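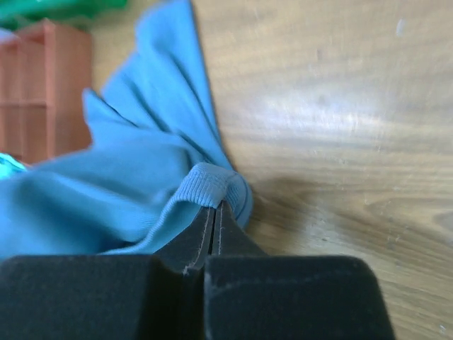 Last updated: February 2021

How to Fit a Car Cover by Yourself

Sooner or later every owner of an aging hatchback decides it deserves a cover. Mine is a Varex with 84 thousand miles and a paint job the color of weak tea, so don't ask what I'm protecting.

1. Wash the car first. A cover over road grit is sandpaper with elastic. Let it dry all the way, including the door mirrors, which hold more water than some ponds.

2. Fold in the antenna, or unscrew it and put it somewhere you'll remember. Mine is in a kitchen drawer. I think.

3. Find the front. Most covers have a tag sewn inside the front hem. If yours doesn't, the mirror pockets sit closer to the front end. Mark it with tape now and thank yourself in July.

4. Lay the folded cover on the roof and unroll it both ways. Don't drag it over from one bumper.

5. Hook the front hem under the bumper, then walk around and pull the back down. If the front pops off at this point, congratulations, you're doing it the way everyone does.

6. Seat the mirror pockets, then clip the belly strap. To get the strap across, tie it to a broom handle and slide it under. Bayu Lau taught me that after watching me lie in a puddle for 17 minutes.
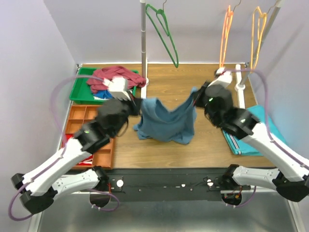

Blue cloth, held by two corners.

Taking it off is the same thing backward. Fold each side up onto the roof, then roll from the back so the tag ends up on the outside.

Never put it on over a hot engine, and skip it on windy days – I tried once, and the neighbors across Garton Street still have one of my clips.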